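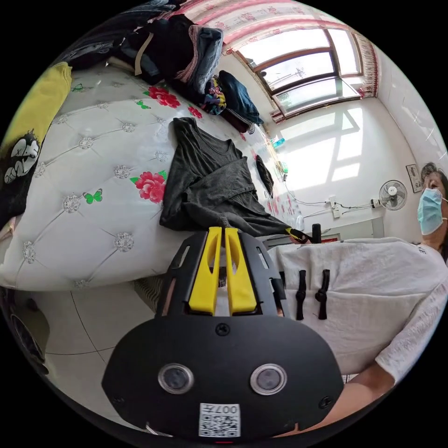
byun227 wrote:
Folding on the bed is the slow part. Put a hanger straight into each T-shirt and skip the folding.

Lulledness wrote:
Disagree. Jersey grows at the shoulders on wire. I fold all T-shirts and hang shirts only.

Ji-hoon Ma wrote:
Depends on drawer depth. For a dark T-shirt with print on it, I lay it flat, pull the hem square, then bring the sleeves in. Smooth from the hem up to the collar. 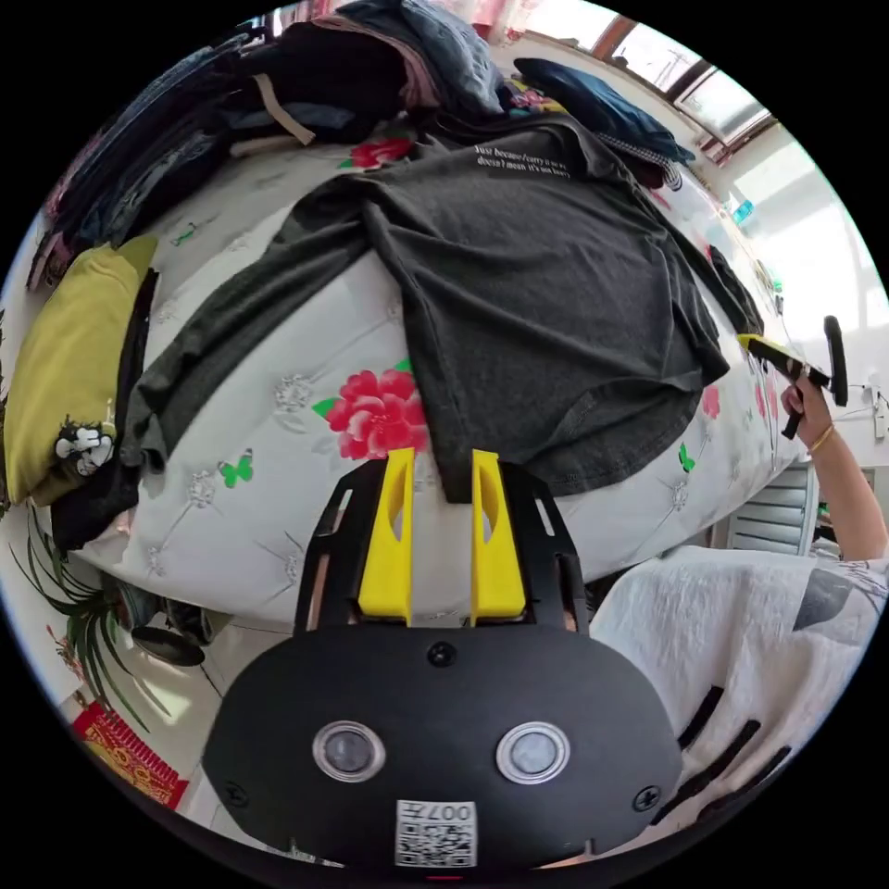
After that it goes in thirds, print inwards. My drawer is 300 mm deep and takes seven folded that way, stood on edge.

byun227 wrote:
Seven is poor. 600 mm of rail takes more than that.

Ji-hoon Ma wrote:
Not with knitwear on it. The jumpers eat the space.

Lulledness wrote:
Knitwear shouldn't be on a rail at all. Fold it, heaviest at the bottom.

byun227 wrote:
Mine has hung since May with no change in length. Measured.

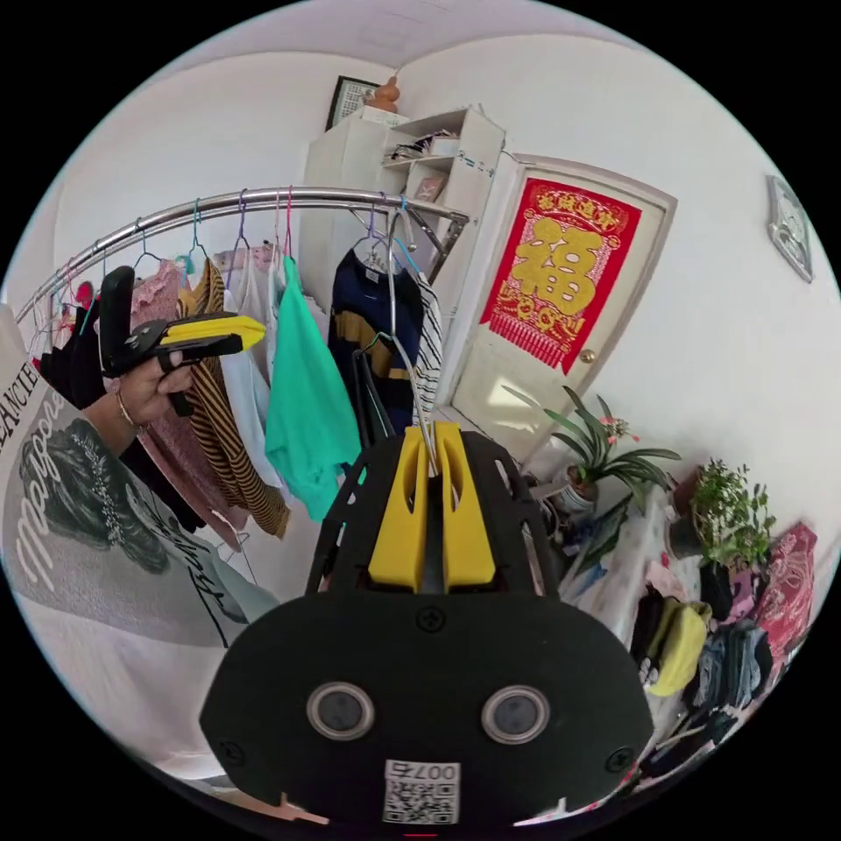 Mixed rail: knits, tops and a striped shirt on plastic and metal hangers.

Lulledness wrote:
Measured where, hem or shoulder?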